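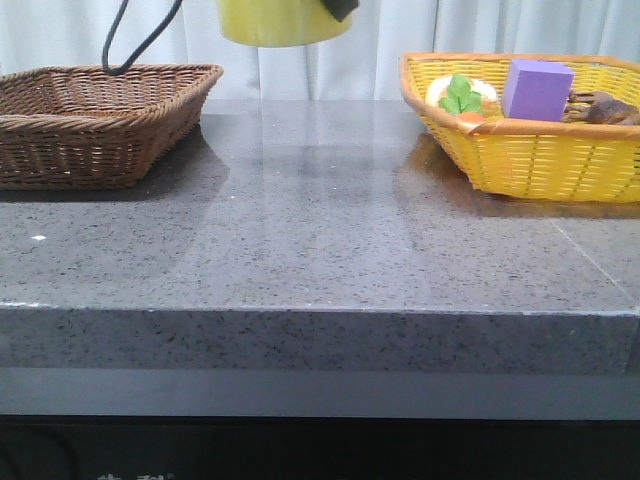
Two-Basket Cell: Setup and Care FAQ

Where do the baskets go?
One on each side of the countertop, with the middle left clear. On our bench the brown wicker basket is on the left and the yellow one on the right. The cell file stores a position for each, so swapping them means teaching both again.

Does the loop in the arm cable matter?
Yes. Leave slack, but check that the low point clears the basket rim through the full reach. Ours hangs in a narrow U near the left basket. Jog the arm to all four corners at low speed before the first run. If the cable touches a rim, raise the clip on the upper link one slot.

Why the white curtain?
It gives the camera a plain background. Keep it closed during runs. If it has been washed or moved, repeat the background capture (menu 400).

The countertop is glossy. Is that a problem?
Sometimes. Polished stone reflects the baskets and the light behind them. Lower the exposure one step before changing anything else. The seam near the right side is level on our slab and needs no offset — check yours with a straightedge.

What can I load?
Soft or light toys. A foam cube and toy food are good first items. Toys with thin limbs tend to catch in a woven wall, so place them last and on top.

What does error 21 mean?
The arm met resistance on the way down. Stop, lift by hand and look for a toy standing above the rim. Update the basket height if the tallest item has changed.

How often is the arm serviced?
Wipe the joints weekly with a dry cloth. Replace the wrist belt at 2722 cycles. The Miltau counter resets only from the service menu, so write the old value in the log first.

Which spare parts should I keep?
One wrist belt, two cable clips and a set of Ukisside finger pads, part 986.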